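**Status:** draft, revised 16th August. Labels for set 2 are still being merged.

# Istthorpe Dispenser Set

Still images of bottle-fed water dispensers in working offices, with part-level labels. The set contains 3,244 images from 7 offices. It is intended for object detection, part segmentation and state classification (jug level, indicator lights, tap in use).

## Layout

- `images/` – stills, grouped by office
- `labels/` – one JSON file per still
- `splits/` – train and test lists; the test list holds 2,000 stills

## Parts labeled

`jug`, `neck_collar`, `cabinet`, `panel_light`, `tap`, `drip_tray`, `receiving_vessel`

A vessel gets the `receiving_vessel` label only when it stands below the tap. In the still that follows, the clear plastic bottle under the blue-capped faucet qualifies. The gray drinking bottle on the desk is labeled `vessel_other`. 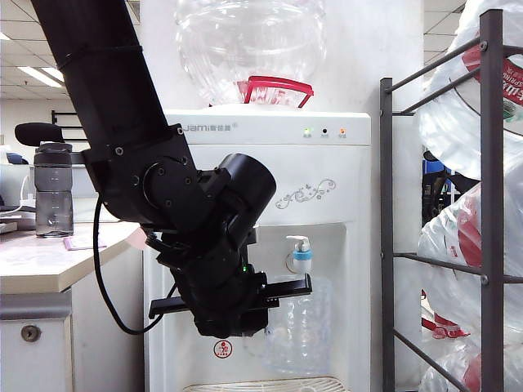

*Photo: Rarnisa / Istthorpe Dispenser Set*

`tap` covers the faucet body and its cap as one region. The drip tray is labeled separately, even where it sits flush with the cabinet. Printed swirls, butterflies and safety stickers are part of `cabinet` and have no class of their own.

## Jug state

Values are `empty`, `partial`, `full` and `unknown`. Clear ribbed plastic reflects ceiling lights and distorts the room behind it, and early annotators marked these streaks as a waterline. All jug labels were redone in February under the Kincaid guideline: no waterline is drawn unless it can be followed across the full width of the jug.

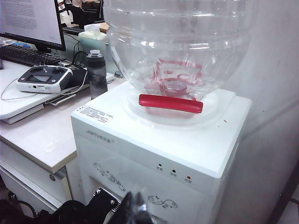

*Jug state `empty`; right panel light orange, other two dark.*

## Panel lights

Each light is recorded by position and color, left to right. Lights that are off are recorded as `dark`. The set does not map colors to heating or cooling, as this differs between models.

## Known issues

- Brand lettering is transcribed only when fully legible.
- Desk items near the dispenser are labeled unevenly across offices.
- Files exported with Brullex before the relabel lack the `panel_light` field.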